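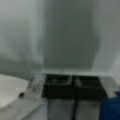
Wall and darker panel behind the table, close view.

Nollgate Table and Box

Version 4

Overview

Nollgate Table and Box is a collection of short clips of small household goods being put away from a table into an open wooden box. It covers one table, one box and a changing set of goods. The release has 1,813 clips. Each clip has a text record giving the goods used, where they started, and where they were when the clip ended.

The collection was put together for work on small storage: what fits beside what, which goods get placed first, and how soft items behave under hard ones. Lighting and background were left as found in the room.

Contents

clips/ one folder per clip, numbered in recording order
records/ one text record per clip, same number as the clip
goods.csv list of goods with short names, type and color
layout.txt table and box positions for each room setup
CHANGES notes on earlier versions

Goods

Goods are sorted by how they hold their shape.

Rigid: blocks, flat boxes and anything else that keeps its outline when set down on an edge. Short names begin with R.
Soft: bags, wrapped items, cloths. Short names begin with S.
Mixed: a soft cover over a hard core, or a rigid item with a loose cord. Short names begin with M.

The name in goods.csv is a plain description by color and shape. Product names are left out even when printed on the item. Where a wrapped item could not be identified from the outside, the type column reads "unknown" and the color column is still filled in.

Room and table

The table top is pale and shows smudges. It was wiped at the start of each session but not between clips, so marks carry over from one clip to the next. The wall behind it is plain gray. Low, close views of the wall are often out of focus and should not be used for measuring color.

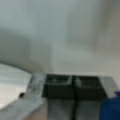
Gray wall with soft shadow; white surface at lower left.

Shadows on the wall vary with the time of day and with people moving through the room. Records made before 7 a.m. are tagged "early". White goods on the pale table have low contrast in many clips, and Yuzuki Shibata redrew the outlines for these by hand in version 4.

The box

The box is wooden, reddish brown, and has no lid. It stays near one corner of the table. In setup 2 it was shifted toward the middle after the first session, and layout.txt has a separate line for each position. Inner walls fall into shadow in part of the collection. Goods lying against a dark wall may be missing from the outline files even though they are listed in the record.

Record fields

clip: clip number
setup: room setup, see layout.txt
goods: short names, in the order they were set out
start: table, box or edge
end: table, box, edge or floor
pose: flat, tilted, upright or leaning
note: free text, may be blank

A tilted item is marked "tilted" whether or not something is holding it. "Leaning" is kept for goods resting against the box or against another item.
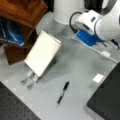 Known problems

Glossy items produce bright highlights that the outline tool sometimes splits into separate pieces. Check blue and silver soft goods before counting.

Cables lying on the table are not goods and have no entry in goods.csv. Cords attached to a mixed item are treated as part of it.

The pose field was filled in by two readers, Sota Tsuji and Itsuki Honda. They used "flat" differently for thin boxes in the April sessions. Those records carry the note "pose unchecked".

Clips with the Cellano goods set were removed in version 2 and the numbers were not reused. Gaps in the numbering are expected.

Maintenance

Corrections go to Orlando Ospina. Give the clip number, the field and the proposed value. Requests for the older Takagi layout files go to Yoshinori Ueda.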